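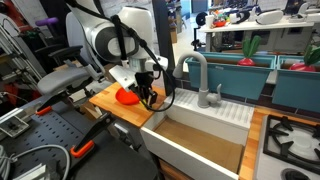
第4章 夹爪的安装、走线与零位校准

发布：5月　文：Nitow 设备组
阅读时间：6分钟

本章适用于 Plelico 工作站的单臂配置，末端为二指夹爪。更换夹爪、更换线缆或移动台面以后，都要从4.2节开始重做一遍。机械臂底座的安装见第3章。

4.1 准备

需要的工具：内六角扳手一套、扭力螺丝刀、扎带、酒精棉片、校准用半球块。

开始前确认以下各项：
· 控制柜已断电，急停按钮处于按下状态。
· 多孔金属台已用夹具夹紧，用手推台面无晃动。
· 木质台面与金属台之间没有夹住线缆。

注意：断电后抱闸会锁住各关节。不要用力扳动腕部，需要改变姿态时请重新上电，进入手动模式后再移动。

4.2 安装夹爪

1. 用酒精棉片擦净腕部安装板和夹爪背面。安装面上有残留螺纹胶时，先刮净再擦。
2. 将夹爪定位销对准安装板的销孔，平推到底。推不到底时取下检查，不要靠拧螺钉把它拉进去。
3. 按对角顺序拧入四颗螺钉，先带紧，再用扭力螺丝刀拧到标签上的规定值。
4. 插上夹爪线缆，旋紧接头锁环。

4.3 走线

夹爪线缆和机械臂主线缆分开走，不要捆成一束。

1. 主线缆沿大臂外侧下行，在上部关节处留出弧度。弧度过小，关节转到极限时线缆会被拉直。
2. 夹爪线缆从接头处引出，留100毫米余量后再做第一个固定点。
3. 上电，在手动模式下以最低速度把腕部正反各转到极限，观察线缆有没有绷紧、刮擦或被夹住。
4. 调整完毕再收紧扎带，剪去多余部分，剪口朝外侧。

线缆允许有一段垂到台面上，但不得绕过水龙头、旋钮等凸出的道具。工作站使用 Gusero 厨房道具组时，水槽一侧最容易挂线，正式运行前应让夹爪在水槽上方空走一遍。

小心：走线检查期间，手不要放在两指之间。夹爪上电后会自动开合一次。

4.4 零位校准

1. 把半球块平面朝下放在木质台面上，避开板材拼缝。
2. 手动移动机械臂，使夹爪指尖朝下，停在半球块旁边，指尖不要碰到台面。
3. 在控制界面打开“维护 > 末端 > 校准”，选择当前夹爪型号。
4. 点“闭合”，等读数稳定后点“记录”。再点“张开”，同样记录一次。
5. 将夹爪移到半球块正上方，两指跨在两侧，缓慢下降到台面标定高度。
6. 点“夹取测试”。程序会连续夹取、抬起、放下28次，全程无需操作。
7. 测试结束后界面显示“通过”，点“保存”。

出现代码489，表示两指闭合位置与上次记录相差过大。检查指尖有无异物、指片螺钉是否松动，然后从第3步重做。

出现代码949，表示夹爪通信中断。多数情况是接头锁环没有旋紧，断电后重新插接即可。重插后仍然报错的，更换夹爪线缆，并重做4.3节。

注意：校准期间不要挪动台面上的水槽和灶台。它们的位置记录在场景文件里，移动后需按第6章重新标定。

4.5 日常检查

每班开始前：看线缆外皮有无磨损，用手轻晃夹爪，确认与安装板之间没有间隙。

每周三停机后：擦拭指片，检查金属台上的夹具是否松动，做一次夹取测试。测试结果记入设备本，不合格的当天重新校准。

指片磨出亮痕时成对更换，不要只换一侧。

评论（4）

拧螺丝的猫：4.3第2步的余量是从接头根部量，还是从锁环外沿量？

Nitow 设备组 回复 拧螺丝的猫：从锁环外沿量。

Boonchu产线二组：我们这边949报了两天，线也换了，最后发现是控制柜那一头的插头松了。建议把那头也写进去。

夜班小周：夹取测试中途按了急停，恢复以后次数是接着算还是从头来？我这里是从头来的。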